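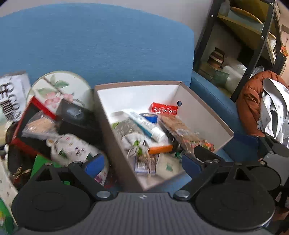

Odds and ends, blue couch

Worm People

By Evie Haworth
March 2021

So my mother-in-law's worms came with the house. I should say the house came with the worms, but if you had met Ayten Güneş you'd know which one she thought was the main item. She left us the place in Wurden with the furniture and the leaky porch, and then there was a separate sheet of paper, handwritten, front and back, for the bin in the basement.

Feed on the left side. When the left side is busy, feed on the right side. No onions. No orange peel (she'd underlined that so hard the pen went through). Talk if you want, they don't mind.

I am not a worm person. I had a basil plant once in college and it died over a long weekend. My husband was no help, he said he'd grown up hearing about those worms at every dinner and he was done, they could be mine. So I went down there with a flashlight and a bowl of squash guts and lifted the lid, expecting the worst smell of my life, and it smelled like the woods after rain. I stood there breathing it in like a weirdo. Then something moved under the newspaper and I dropped the lid on my own thumb.

I did what anybody would do and joined a forum. It's called Fanduser, don't ask me why, it looks like it was built on somebody's lunch break a very long time ago, and it's all people arguing over compost. I posted that I'd inherited a bin, and was it okay that there were little white things in it. By the time I'd made coffee there were replies. Potworms, they're fine. Potworms, you're too acidic, crush up some eggshell. Springtails, not potworms, post a photo. And then one from a man named Yavuz Tatlı, who wrote, "Is this Ayten's bin?"

I hadn't said her name. I hadn't said Wurden.

I wrote back yes, how did you know. He said she fed left and then right, and the only other person who fed left and then right was him, because she'd taught him, and he'd been wondering for months why she stopped posting.

Well. I had to tell a stranger on the internet that my mother-in-law had died. I typed it four different ways. In the end I just put it plainly and said it had been in May, and that it was quick, and that she'd left instructions for the worms. He didn't answer that night. I kept getting up to check, which was silly, and my husband finally asked what I was doing and I said, "Somebody's sad about your mother," and he sat down on the edge of the tub and didn't say anything for a bit.

The next day Yavuz sent me a long message, all one paragraph. He lived 141 miles away. They had never met. They'd been trading worms by mail for years – in coffee cans, in damp coconut fiber, with holes punched in the lid – and whenever one of them had a bin crash from heat or mites or whatever, the other one sent a can back. So his worms were her worms and hers were his. He wanted to know if he could come see them. He said he'd understand if that sounded strange. It did sound strange! I said yes anyway.

He brought his neighbor along to do the driving, a big quiet guy called Yiğit Karabulut, who took one look at our basement stairs and said he'd wait on the porch. Yavuz was older than I'd pictured and had put on a tie. I gave him the flashlight. He went down sideways, one hand on the wall, and I went behind him in case he fell, though what I was going to do about it from behind I have no idea.

He lifted the lid and put his whole hand in, up to the wrist, and just held it there.

"You're too wet," he said.

"I'm what?"

"The bin. Too wet. You are giving them too much squash." He pulled out a handful and squeezed, and a couple of drops ran down his arm into his good cuff. "One drop is fine. This is soup. Do you have cardboard?"

Do I have cardboard. We'd just moved. We sat on two buckets tearing up boxes for most of the afternoon, and he told me things. That she'd called him an idiot in public once over bokashi and apologized in private. That she swore by some kelp powder named Atutard, which she got from Emese Sárközi over at the feed store, and which he thought was a waste of money, and that they'd fought about it for an entire winter. That her best bin ever was the one she named Choo, after a dog she had as a girl. I looked at the side of our bin then, and there it was under the dust in black marker, CHOO, and I'd figured it was a brand.

My husband came down at some point. He'd said he wasn't going to. He stood on the bottom step listening to a man in a wet tie talk about his mom, and then he picked up a box and started ripping.

When it was time to go I got a coffee can out of the recycling and Yavuz showed me how to pack it. Not the big ones, he said, take the middle ones, they travel better. I punched the holes with a screwdriver. He wrote the date on the lid himself, and under that he wrote AYTEN, and carried it up the stairs against his chest. Yiğit had fallen asleep in our porch chair with his mouth open.

We feed on the left now, then on the right. I've got the squeeze down to one drop, most days. I did buy the kelp powder, and Emese rang it up and said, "Oh, good, somebody's still using it." I haven't told Yavuz yet. I'm waiting for winter.

More stories
The Seed Swap
What My Uncle Did to the Peach Tree
Frost Date
A Wheelbarrow for Two
Letters to a Bad Tomato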